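Flokstead repair café moves into bigger home

5/9/19

Flokstead's monthly repair café has a new home, and the doors are open to everyone! After four years of squeezing toasters, bicycles and torn coats into the back of the library, the Budden Road Repair Café has taken over the old Brevon shoe shop on the corner of Mill Lane.

The move follows an appeal launched in April, which brought in £2,775 from nearly 400 local people. The money has paid for new lighting, a proper sink and a ramp at the front door, so pushchairs and wheelchairs can come straight in off the street.

"We hoped for enough to buy a few lamps," said organiser Shaohua Xia. "Then the envelopes kept coming through the door, some with a pound in them and a note about a mended kettle. I was over the moon."
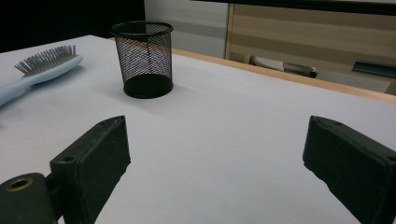
Sessions run from 10am to 2pm and there is no need to book, though anyone bringing a sewing machine is asked to ring ahead as they do take a while. Repairs are free. Visitors pay only for parts, and tea and cake are on sale all morning (the lemon drizzle goes early).

Guilan Han, who looks after the clothes table, is also starting a beginners' darning class upstairs. "Bring your worst sock," she said. "I love a really big hole, and you'll go home wearing it!"

The café would be glad to hear from anyone who is handy with clocks or radios. Please call in at any session or leave your name at the library desk.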